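Home Builds > Arms and Grippers
Thread: Tea bag job on the kitchen arm, string keeps beating me

copperkettle
Posted 23 October 2022

OK so some of you followed my Okness build over the summer (the garage arm with the printed elbow, yes, that one, it still squeaks). The hardware is sitting on blocks while I wait for a replacement shoulder bearing, so I've been spending my evenings in the simulator getting the jobs ready for it. I'm using the ready-made Franka model in there for now, because I trust its joints a lot more than I trust mine!

The plan is the same as ever: a counter at home and an arm that does small kitchen stuff. I've got two jobs going in the same simulated kitchen. One is gripping a thin metal strip sticking out of a black handle, one is holding a tea bag by its string. I figured the metal one would be the hard one, and nope. The strip goes between the fingertips and I close and I'm pretty happy. The string is another story. My log has 400 tries at the tea bag and 82 of them ended with the tag where I wanted it. That's awful, right?
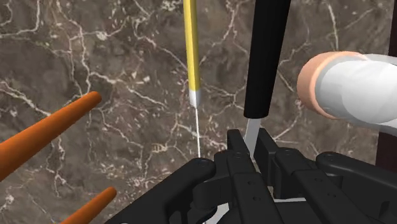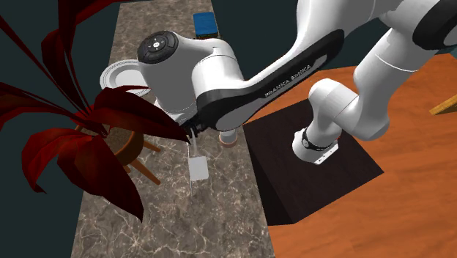
What I can't figure out is whether this is my grip or my string. I built the string as a chain of tiny links, and if I make them stiff the whole thing acts like a coat hanger, and if I make them soft it gets the shakes and whips around. I've been through every setting I can find. I'm also closing the fingers at the same speed for both jobs, which may be dumb -- I only thought of that while typing this.

Anybody got a tea bag (or anything on a thread) to behave? I'd like the real arm trying this by November.

--------

bent_servo
Your string is the problem. Smaller time step, fewer links, heavier tag. I know a heavier tag feels like cheating but a light thing on the end of a chain is the worst case for pretty much any solver. Try that before you touch the grip at all.

--------

marlowe_shed
I'm going to disagree with bent_servo here. I did a thread job on my bench arm at the Gindham shared shop last winter and I wasted weeks tuning the simulated thread. Then I ran it on the real arm and the thread was fine, my fingers were the trouble. Hard flat tips slide right off anything thin. I glued on strips of bike tube and it was night and day.

Simulated string will never match your string. Get it close enough and move on.

--------

bent_servo
Sure, but copperkettle doesn't have a real arm to run right now. If the sim is shaking itself to bits you learn zero about the fingers either way. Fix the shaking first, THEN argue about rubber.

--------

marlowe_shed
Fair. I still say don't spend more than a weekend on it.

--------

pixie_dowel
Different question, are you putting in real marble at home or is that just what came with the scene? I ask because I bolted my little arm to a stone offcut and the ring from every fast stop went straight into the camera mount. Ended up with a rubber mat under the base and another one under the camera.

Also +1 on closing slower for the string. I use the Cieślak grip script, it has a separate speed for the last bit of travel and it took me ten minutes to set up.

--------

copperkettle
Ha, no, marble is way out of my budget. Mine's going to be a plain old butcher block top. The stone is just what I picked in the sim.

So I did what bent_servo said. Halved the time step, went to fewer links, made the tag heavier. The shaking is mostly gone! Then I slowed down the last bit of the close like pixie_dowel said. New run was 377 tries and I haven't sorted through them all yet, but the first bunch looks a whole lot better than before. Runs take forever now though, my poor laptop sounds like a leaf blower.

marlowe_shed, what did you use for glue on the bike tube? My Sevine fingers are printed and super glue never seems to hold on them for long.

--------

marlowe_shed
Contact cement, both sides, and leave it overnight under a clamp. Scuff the print with sandpaper first or it'll peel. And cut the strip a little too long and trim it after, mine shrank back from the tip and I had to do one finger over.

--------

bent_servo
Post the numbers when you've sorted them. And put the tag weight back down a bit at a time, see where it starts shaking again.

--------

copperkettle
Will do. Bearing shipped this morning too, so the clamp and the sandpaper are coming out this weekend.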